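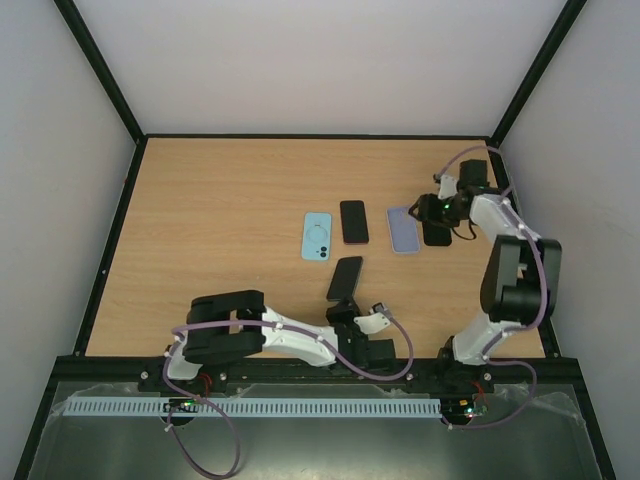 Figure 3. Phone-shaped items on a light wood-grain tabletop, with two robot arms.

4.2 Attendance and travel at club matches

The second part of the survey dealt with how supporters of women's field sports get to matches, and how often they go. Forms were handed out at the Pundbridge and Plirkbridge grounds between April and the end of the group stage, with the last batch collected on 21 Jul 2018. We had 200 usable returns. Forms with no answer to the travel questions were left out, as were those filled in by players or match officials.

Most of the people who replied had a family tie to one of the teams. Parents were the largest group, followed by former players. Supporters with no link to either club were few, and nearly all of them lived within walking distance of a ground. This matches what we found in the first part of the survey, where the same question was asked of season ticket holders only.

Travel time had less effect on attendance than we expected. Supporters who lived more than 20 miles from their home ground went to almost as many home matches as those who lived close by. The gap opened up for away matches. Here the throw-in time mattered most: a late afternoon start meant a return journey after dark in the early part of the season, and several people wrote on the form that they would not make the trip with young children. Where the two clubs shared a coach, the gap between near and far supporters was much smaller.

We also looked at double bills, in which a women's match is played before a men's match at the same ground. There were 13 such fixtures in the period covered. The paid gate was higher at these than at stand-alone matches, but the gate alone is a poor guide. Turnstile figures do not show when people came in, and at Plirkbridge the stand was often still filling at half-time of the first match. Supporters of the women's teams were divided on the question. Some liked the larger crowd and the better pitch. Others said that the early start made the match feel like a warm-up for something else -- a phrase that came up, in one form or another, on forms from both grounds.

Cost was raised less often than travel. Admission was the same at both grounds, and under-16s went in free. The complaints we did receive were mainly to do with parking at Pundbridge, where the lower field is closed after heavy rain.

Two limits should be kept in mind. The forms were given out only at matches, so people who had stopped going are missing from the results. The period also covers a single season, and a winning run by one of the two clubs may have raised its attendance towards the end. Section 4.3 compares the survey answers with the gate records held by each club.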